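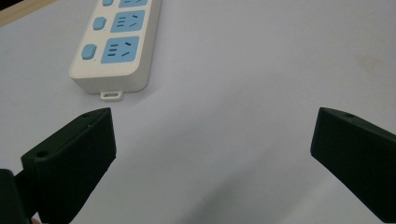 책상 정리법을 다룬 글을 우리는 꽤 많이 읽었고, 대부분 믿지 않는다. 서랍에 칸막이를 넣으면 일이 빨라진다거나, 선을 묶으면 집중력이 오른다거나 하는 말들인데, 근거를 물으면 대개 글쓴이의 기분이 나온다. 멀티탭만 해도 그렇다. 하늘색 소켓마다 왼쪽에 버튼이 하나씩 붙은 흰색 멀티탭을 연보랏빛 도는 회색 책상에 올려 두면 보기에는 말끔하다. 끝에는 네모난 구멍이 뚫린 걸이까지 달려 있다. 그런데 이런 버튼을 사람들이 집에서 정말 하나씩 눌러 끄는지, 걸이를 어디든 걸어 본 적이 있는지에 대해서는 다들 짐작으로만 말한다. 우리는 그 짐작을 좀 덜 하고 싶어서 참여자를 찾는다.

모집 제목
집과 작은 사무실의 책상 위 전원 정리 습관 조사 참여자 모집

주관
생활용품 사용 조사 모임 렐리츠(Relitz)
조사 책임: 에스더 마코카(Esther Makokha)
현장 기록: 정수전(Shuzhen Zheng)

모집 인원
30명. 더 늘릴 계획은 없다. 응답자가 수천 명이라는 설문도 받아 보았지만, "멀티탭 스위치를 자주 끄십니까"에 "그렇다"고 답한 사람이 실제로 무엇을 하는지는 그 표에 없었다. 적은 인원을 오래 보는 편을 택했다. 이 인원으로 전국 평균 같은 것을 말할 생각도 없다.

이런 분을 찾습니다
집이나 사무실에 매일 쓰는 책상이 있고, 그 위나 아래에 멀티탭을 하나 이상 두고 쓰는 만 19세 이상 성인.
개별 스위치가 있는 제품과 없는 제품 모두 괜찮다. 브랜드는 보지 않는다.
정리를 잘하는 분보다 평소 신경 쓰지 않는 분의 신청이 더 반갑다. 지난 조사에는 정리 좋아하는 분만 잔뜩 모여서 결과를 거의 쓰지 못했다.
멀티탭이나 정리용품을 만들거나 파는 회사에서 일하는 분은 받지 않는다. 가족이 그런 경우라면 신청서에 적어 주시면 따로 판단한다.

하게 될 일
기간은 2주다. 첫 주에는 아무것도 바꾸지 않고 평소대로 쓴다. 하루에 한 번, 저녁 9시 이후에 책상 상태를 짧게 적는다. 꽂혀 있는 기기, 켜져 있는 스위치, 오늘 옮긴 물건이 있으면 그것까지. 특별히 쓸 말이 없으면 "변화 없음"이라고만 적어도 된다. 오히려 그 네 글자를 많이 받고 싶다.
둘째 주에는 멀티탭 자리를 한 번 바꾼다. 책상 위에 두던 분은 아래나 옆면으로, 아래에 두던 분은 위로 올린다. 불편하면 언제든 되돌려도 되고, 되돌린 시각과 이유를 한 줄 남기면 된다. 불편을 참고 버틴 기록은 우리에게 쓸모가 없다.
끝나면 40분쯤 전화로 이야기를 나눈다. 화상 통화는 하지 않는다.

하지 않는 일
제품을 추천하거나 나눠 주지 않는다. 전기요금이 줄었는지 계산해 드리지도 않는다. 책상 하나를 2주 보고 절약액을 말하는 것은 점잖게 말해도 무리다. 정리 상담도 없다. 상담을 기대하고 신청하셨다가 실망한 분이 전에 계셔서 미리 적는다.

안전에 관한 부탁
자리를 옮길 때는 플러그를 모두 뽑고 벽 쪽 전원도 분리한 뒤에 움직여 주십시오. 전선이 의자 바퀴나 책상다리에 눌리는 위치, 물컵 옆, 이불이나 커튼에 덮이는 위치는 피해 주십시오. 멀티탭에 멀티탭을 이어 쓰고 있다면 조사 시작 전에 알려 주셔야 한다. 피복이 벗겨졌거나 뜨거워지는 제품은 참여 대상이 아니고, 조사와 상관없이 쓰지 않는 것이 맞다.

사례비
전 과정을 마치면 7만 원을 계좌로 보낸다. 첫 주까지만 참여하고 그만두셔도 3만 원을 드린다. 많은 돈이 아니라는 것은 안다. 기록 칸을 채우려고 없는 일을 지어낼 만큼의 금액은 피하고 싶었다.

기록의 보관
이름과 연락처는 사례비 지급이 끝나면 지운다. 책상 기록은 번호만 붙여 남긴다. 사진 제출은 선택이고, 보내실 경우 서류나 화면에 개인정보가 보이지 않는지 먼저 확인해 주십시오. 결과는 짧은 보고서로 정리해 참여자에게 먼저 보낸다. 아무것도 발견하지 못했다면 그렇게 쓴다.

신청 방법
신청서에 아래 내용을 적어 1월 안에 렐리츠 누리집의 참여 신청란으로 보내 주십시오.
나이대와 거주 지역(시·군·구까지)
책상을 쓰는 하루 평균 시간
멀티탭이 지금 놓인 자리
가장 최근에 멀티탭 스위치를 끈 때. 기억나지 않으면 기억나지 않는다고 쓰시면 된다.

자주 받은 질문
스위치를 한 번도 꺼 본 적이 없는데 괜찮은가. 괜찮다. 그런 분이 적다는 말을 우리는 별로 믿지 않는다.
책상을 둘이 같이 쓰는데 신청할 수 있는가. 두 분 모두 동의하면 가능하고, 기록은 한 분이 맡는다. 사례비는 책상 기준으로 한 번 지급한다.
시작 전에 책상을 치워도 되는가. 치우지 말아 주십시오.

선정 여부는 떨어진 분께도 문자로 알린다. 문의는 같은 신청란에 남겨 주시면 정수전이 답한다.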